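Keleck Shared Workshop
Bench inspection checklist: two-arm sorting bench
Inspected May 18, 2024, by Lesego Shabalala
Build name on the board: Stuvinow

Marks used: OK, FIX (may run, repair before next check), STOP (no power until cleared). Comments follow each item. Items left over from the February check are noted as such.

1. Power and emergency stop

1.1 Emergency stop button within reach of the operator's chair. OK
Moved to the near leg of the table after February. Can be hit with either hand while seated.

1.2 Emergency stop cuts both arms. OK
Pressed with the left arm moving, then with the right arm moving, then with both parked. Both lost drive each time. The right arm sags a little when it loses drive. Keep hands out from under it.

1.3 Arms do not restart when the button is released. OK
Needs the reset key as well. The key lives on the hook by the door and should not be left in the box overnight. It was in the box this morning.

1.4 Power supplies ventilated and off the floor. FIX
The left supply is on its shelf. The right one is still standing on a piece of scrap board under the bench. Same comment as February. There are brackets in the Yeo drawer that fit.

1.5 Fuses match the label in the box lid. OK
Both 4 amp. Two spares taped inside the lid.

2. Mounting

2.1 Base bolts tight on both arms. OK
Left arm: one bolt took a quarter turn. Right arm: no movement. Paint marks redrawn across the heads so a loose one shows.

2.2 Table does not rock at working speed. OK
Ran both arms at 26 percent, which is the limit we agreed on for open bench work. No rocking. There is a slight buzz in the top when the left arm stops short, and the rubber feet may be getting hard.

2.3 Tabletop seam level. OK
A steel rule laid across it shows no step. Please don't shim it again, the card that was in there had worked itself up above the surface.

3. Cables and hoses

3.1 Arm cables free of cuts and flat spots. OK
Checked by hand along the full length with power off. Wiped down at the same time.

3.2 Arm cables clear of bins and parts through the full range. FIX
The left arm's cable hangs low enough to get into the left bin. It has not snagged anything that I know of, but loose pins and wire ends in the same bin are an easy catch. Add one hook and loop strap higher up and run the slow test again. Leave enough slack for the wrist to turn all the way, which the old tie did not.

3.3 Floor cables out of the walking path. FIX
Tape it down or run it behind. The cable cover we bought from Lerkero is too short by one section.

4. Grippers

4.1 Finger screws tight. OK

4.2 Closing force set to the low setting for boards. OK
Checked with the kitchen scale. Write the new value on the card if you change it. The last two changes were not written down.

4.3 Gripper stops above the tray rim, no contact. OK
Slow run, 31 passes, no touch. If anyone swaps the tray for a deeper one, the approach height has to be taught again before the arm is run at normal speed.

5. Bins, tray and parts

5.1 Bins and tray in their taught positions. OK 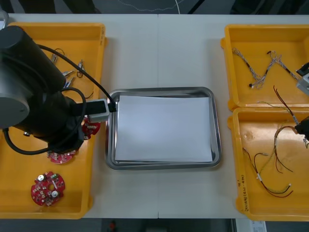
Bins drift a little over an evening of use, mostly when someone reaches in to straighten a part. Push them back to position before each run, not only at the start of the session. A strip of low tape along the edges would do it, and I have no objection to drilling stops if the group wants them.

5.2 Boards lying flat and not on top of loose metal. FIX
Pins and connectors need a container of their own. Bare metal next to boards is asking for scratches, or for a short if a board gets tested straight out of the bin.

5.3 Harnesses laid out so both ends are free. OK
Keep doing it this way. When they were coiled, the gripper picked up the whole lot.

5.4 Thin wires separated. FIX
Too tangled for the right arm to take one at a time. Sort by hand before the next run, or leave wires out of the program for now.

5.5 Paper in the tray lies below the rim. OK
Change it when it gets dirty or curls at the corners.

6. Result

No STOP items. The bench may be used at the reduced speed with one person at the button. Items 3.2 and 5.2 are to be done first. Item 1.4 has now been open for two checks, and I will mark it STOP next time if the supply is still down there.

Signed: L. Shabalala
Copy in the bench binder.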